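Why I'm still not sold on the simulator

Posted July 5, 2023

I should say up front that I was against the simulator from the start, so take the rest of this with that in mind.

The background, for anyone who hasn't been following: four of us at the Statetti workshop have been trying to get a robot arm to clear a table. Dishes, odds and ends, whatever people leave out. The arm we can get our hands on is shared, and we get it for two evenings a month if we're lucky. Yuk-lan Tse argued that with so little time on real hardware we should do most of the building in simulation at home, and only turn up at the bench when we had something worth running. It's a sensible argument. I have heard it made in favor of a lot of things that didn't work.

So I gave in, and for the past few weeks my contribution to the build has been sitting at my kitchen counter, watching a computer make up messy tables.

The setup goes like this. Yuk-lan wrote a scene generator she calls Babalola. It pulls objects from a library of free 3D models, drops them onto a tabletop, lets the physics settle, and hands over a picture and a list of where everything ended up. Then Iltine, which is Ese Edet's part, tries to pick something up. Repeat that 1,000 times overnight and you have a nice fat log file in the morning and a very warm laptop.

My problem is with what people do with the log file.

The first big run came back with 400 successful grasps out of 1,000, and there was cheering in the group chat. I asked what counted as a success. A success meant that the object was more than a certain height off the table at the end of the attempt. Fine. Except some of those objects were off the table on account of having been launched. The physics engine doesn't like it when two things start out inside each other, and it settles the argument by firing one of them at the ceiling. A fork on its way into orbit is more than a certain height off the table. Ese went through and added a check that the object had to be between the fingers and more or less still, and the 400 got a good deal smaller. I won't give the new number here because Ese asked me not to until the rerun is done, and that's fair.

I'm telling that story because it's the kind of mistake you can't make on a real bench. If a fork hits the ceiling, you notice.

The second thing that bugs me is friction. Every object in the library has a friction value, and as far as I can tell somebody typed them in. Ceramic gets one number, metal gets another, and anything without a label gets the default. A wet plate and a dry plate are the same plate. I washed dishes for a living for two summers and I can promise you they aren't. Yuk-lan's answer is that you randomize it: make everything slippery in one run and sticky in the next, and whatever survives both should survive the real thing. I've read the papers that say so. I have also noticed that the papers tend to use blocks.

Then there's the library itself. Free models come from all over the place, and a lot of them were made for games. There's nothing wrong with that, but game models are built to look right from a distance. Some are hollow where they shouldn't be. Some have a collision shape that's just a box around the whole thing, so the gripper bumps into thin air an inch away from the part you can see. Pitchers are bad for this. A pitcher with a box around it has no inside, as far as the simulator cares, and anything that ought to lean in it can't.

Ese's fix was to open each model and rebuild the collision shape by hand, at least for the ones that turn up most often. That's slow work and I ended up doing a share of it. You load the thing, cut it into lumps that roughly follow the outside, save it, drop it on the table, and see whether it sits or jitters. Do that for a whole evening and you start to have opinions about handles.
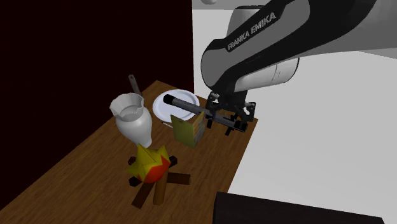 Where I've softened a bit is on layout. Left to ourselves, we set up real tables the way tidy people do, with everything nicely spaced and facing the camera. The generator has no manners. It will put a campfire next to the tableware without blinking, and it will happily leave a knife or a fork half under something else. I complained about the campfire (who is clearing a campfire off a table?) and Yuk-lan said that was the point – if the thing can only cope with objects that make sense together, it hasn't learned much about objects. I still think it's silly. I've stopped asking her to take it out.

What I'd want before I believed any of it is boring. Take 6 real objects, the same ones we have models for. Put them on the bench in a layout copied from the simulator. Run the same grasps on the arm, as many as we can fit in an evening, and write down every failure in plain words, including the embarrassing ones. Then compare. If the simulator said a grasp was easy and the arm drops it, I want to know which number was wrong, and I don't want anyone telling me it's "within expected variation."

Yuk-lan has agreed to this, with the condition that we finish the next batch of 2,000 scenes first. The team at Mivadport, who share the arm with us, have said we can swap an evening with them if we bring our own objects and take them home again afterward.

In the meantime I have nine more collision shapes to redo. The gravy boat is next, and I'm not looking forward to the spout.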